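4.2 How acquittals are reported, and how long the reporting lasts

We turn now to the part of the study that took us the longest and, we will admit, the part we enjoyed most, which was reading what newspapers print once a jury has come back with a verdict of not guilty. Our collection holds 107 court reports, drawn from the Drilov archive and sorted with the help of Roster, the indexing tool described in Section 3. Each report was read in full by two of us, and wherever we disagreed about its main subject we sat down together and talked it over until we had settled on a single label.

What struck us early on was how quickly these stories move away from the courtroom. A typical report gives the verdict in its first sentence and then turns to the family of the victim, often staying with them for several paragraphs. The person who has been cleared may be described by age and former job, and then hardly mentioned again. We do not mean this as a complaint against reporters, who work under real pressure and who quite naturally go to the people willing to speak outside the building. Still, a reader who came to the case for the first time on that day would learn a good deal about grief and rather little about why the jury decided as it did.

Figure 3
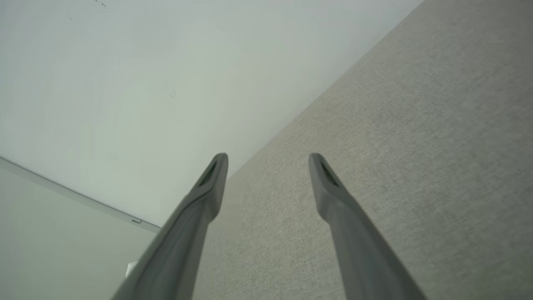 Does a not guilty verdict mean that the jury believed the accused person's account?

A jury that acquits has found only that the prosecution did not prove its case beyond a reasonable doubt, and the jurors may have believed all of the defense account, part of it, or none of it.

We found that this point was spelled out in just 8 of the reports, usually in a quotation from a defense lawyer and usually close to the end. Follow-up coverage was thin as well. We kept watching each case for up to 30 days after the verdict, using the Zisix news feed, and most of them had dropped out of sight well before that period was over. When a case did come back, it was nearly always through an appeal for new information, a coroner's hearing, or a dispute over legal costs. The Cheng coding scheme, which we had borrowed for our pilot work, has no category for costs disputes, so we added one and went back through the earlier reports to apply it.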